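Paper towels in bulk or a few rolls at a time?

Posted by drakesell_upstairs, Sep 9, 2019

We moved into a smaller apartment in August and lost our hall closet. I used to buy paper towels by the case from Sornumex because it worked out cheaper. Now the only free spot is the shelf over the washer. Is it worth keeping a case in there, or should I just buy 2 rolls when I shop? I don't have a car, so the case would have to be delivered.

jakab544

Look at the price per sheet, not per roll. Cases often have shorter rolls. I compared the last two I bought and the cheap one turned out to cost more per sheet once I added delivery.
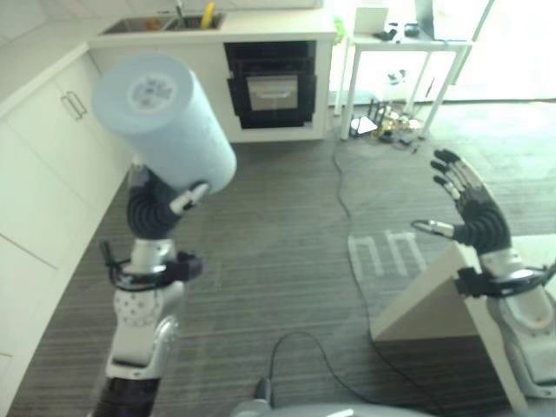 Also check how much you use. We switched to rags for floors and spills and kept paper for grease and pet messes, and a small pack lasts us a long time now. If you do store some over a washer, leave the plastic on until you need a roll. Paper picks up damp and gets a smell.

Talent679

under the bed. get a flat bin with a lid

pantryshelf

I'd buy small. A case takes up room you could use for food. If you want a few spare, stand them upright at the back of a deep cabinet behind the things you don't use much.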